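Thursday, Dirnside, shop room. Started 9:15.

Plan for the day was to go over the produce corner and the baskets, sort out what lives where, and write down what we decided so we stop redoing it every week. The rest of the shop room (shelves, counter, the chilled-case mockup) is left for next time. Doors were open for the first hour while the carpet in the corner got vacuumed.

Baskets first. They had ended up all over the place again, on shelves, on the floor, two of them in the hall with packing paper in them. Pulled all of them into one spot before deciding anything. The sheet says 18 baskets and I got to 18, counting the two from the hall, so nothing is missing. Knocked the dust out of each one outside. The slots hold dust at the corners and a dry brush does more for that than a damp cloth. The cloth just pushes the gray stuff into the slots and then it has to be picked out.

One thing to remember about these gray slotted ones: small things go through or hang up in the slots. Price tags, twist ties, the little plastic stems that come off the tomatoes. If it is narrower than a pencil put it in a lidded tub, not loose in a basket. I found three tags wedged in one side wall and had to push them out with a popsicle stick. Don't use a screwdriver for this, it scratches the coating.

Set one down on the floor at the end of the row to check that it sits flat. It does. The one I had marked "rocks" in September also sits flat now that it is on a level bit of floor, so I rubbed the mark off.

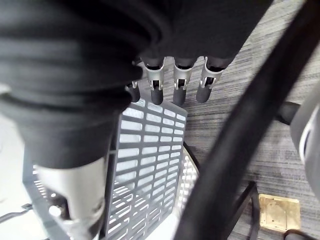
## Produce stand

Longest job of the day. The stand is in good shape as furniture. Doors under the bins open and close fine, the dark slot handles are all firmly seated, and the toe kick has no new scuffs that I could find with a flashlight. One door panel had swollen a bit at the bottom corner last winter and I expected to have to plane it. Left it alone, it closes.

Emptied the cabinets under the bins. Contents, from memory of what came out: spare bin liners, a roll of shelf edge strip, the old chalk signs, a bag of fake grapes with no stems, a box of Brurkar hooks that belong to the pegboard in the other room, and a lot of tissue paper. Hooks went back. Tissue paper went in recycling. Grapes are in the repair tub until somebody glues them or throws them out.

The bins themselves are the part that drifts. People put things back by color or by wherever there is space, and after a couple of weeks the stand looks full but nothing is where the sheet says. Today I went by what reads well from the aisle and changed the sheet to match:

- Carrots at the near end, tops up so the green shows.
- Tomatoes and sweet potatoes share a bin. Tomatoes to the front, sweet potatoes against the back wall. They don't roll much, the tomatoes do.
- Long greens in the middle.
- Yellow fruit at the far end, heaped up to the lip.
- Apples get their own place once the new divider is in. Until then any stray apple can sit at the back of a bin.

The greens are a nuisance. They are long, they tangle, and they flop over the divider and down the front no matter how they are laid in. I tried rolling them in bundles with a rubber band and it looked like something from a craft store. Took the bands off again. Overhanging is fine as long as they don't reach down to the doors.

Total on the produce list is 262 pieces for the whole room, which includes everything in the storage boxes. I did not recount the bins. Last full count was done in September and nothing has been bought or thrown out apart from the grapes.

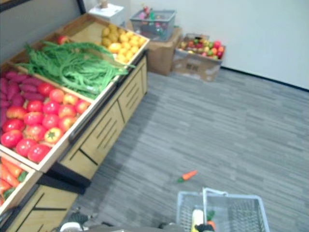 Do the bins need to be emptied every time the corner is cleaned?

No need for a full emptying each time. Wipe the front lips and the dark trim, lift out whatever is sitting right at the front, and put it back. Full emptying is twice a year, when the liners get changed, and that is a job for two people and a clean sheet on the floor.

## Cleaning the fakes

Tried three ways on the tomatoes as they show fingerprints worst.

1. Dry microfiber. Takes off dust, leaves the prints.
2. Water with a drop of dish soap, wrung-out cloth. Good. No change in color after drying on a towel for an hour.
3. The Udex spray from under the sink. Cleans well but left the skin slightly sticky on one, so I rinsed that one and am not using it on produce again. It's fine for the counter.

So number 2 from now on. Don't soak anything. The sweet potatoes are foam inside and a soaked one takes days to dry out, we learned that with the old set. The carrot tops can be swished in water and shaken, but keep the carrot end out.

The greens I only shook out over the trash can. If they ever need washing I would put them in a mesh laundry bag and dip the whole bag, otherwise the tangle gets worse.

## Floor and stands

Carpet in the shop part is the gray striped one. It cleans up well but it shows dents where something has stood for months. Moved what I could by a hand's width and brushed the pile up with a stiff brush. Most of the dents come up. The one by the end shelf does not and I'd call it permanent.

The thin black metal stands with bent-rod feet need watching on carpet. All the weight comes down at the tip of the foot. Dragging one leaves a line across the stripes and can pull a loop. Lift them to move them, please, even if it's only a few inches.

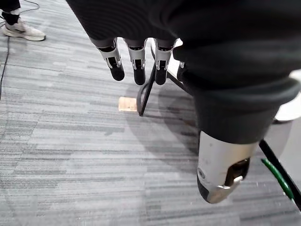
I looked at rubber caps for the feet and the ones in the drawer are too wide, they slide straight off. Need a narrower size. Wrote the rod size down on the shopping list on the fridge. If caps that small don't exist, heat-shrink tubing over the end would do the same job, and there is plenty of that in the electrical drawer.

Felt pads are no use on carpet, for anyone tempted. There were a few stuck on already, full of lint. Peeled them off and cleaned the glue with a bit of alcohol on a rag.

Also cut 200 mm off the leftover edge strip to fix the place where the carpet meets the wood by the doorway. It had lifted enough to catch a wheel on. Screwed down with the short brass screws, heads below the surface. Check again next month, that strip has been fixed before.

## Where baskets live now

Agreed over lunch:

- Empty baskets stack on the low shelf to the left of the door, never more than 6 high. Higher than that and the bottom one jams.
- Baskets in use can stand on the floor or on a surface, but not in front of the stand doors.
- One basket is kept for cleaning things only and doesn't go back in the stack.
- Nothing gets stored in a basket overnight except in the cleaning one.

Labels: I used the Brandão tags from the sample box, tied on with string. The sticky kind won't hold on a wall that is mostly slots. String goes through a slot at the top corner so the tag hangs on the outside and can be read when stacked.

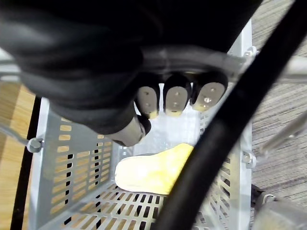 The last rule needs a few exceptions and we didn't get to the end of that conversation. Cloths should hang on the rail to dry. Brushes can stand in the bucket. Sponges are the awkward one. Flat on a slotted bottom they get air from underneath, so I'm in favor of keeping the yellow sponge loose in a basket like it was today, but then nothing should lie across it. It had the thick black cable over its right end, and a cable doesn't belong in with anything that gets wet. Cables go on the hooks by the counter, coiled. I'll write that on the inside of the cabinet door along with the bin order.

The alternative for sponges was a soap dish on the sink, and somebody already moved that dish to the coffee corner, so I'd say the basket wins for now.

## Left over

- Divider for apples. Measured the bin, need a piece of the same light wood. There may be an offcut behind the saw. If not, stain a pine one to match and keep the dark edge for the top.
- Narrow caps for stand feet.
- Chalk signs: keep or toss? Two are cracked. The prices on them are years old anyway.
- Repair tub: grapes, the tomato with no stem top, one carrot whose greens pull out. Hot glue should do all of them.
- Vacuum bag is full, there is one spare left on the top shelf.
- Vacuum under the end shelf, I couldn't get the wide nozzle in.

Stopped at 4:40. The soap bottle is back under the sink, left side. Towel with the washed tomatoes was on the windowsill until about 3, they are back in their bin now.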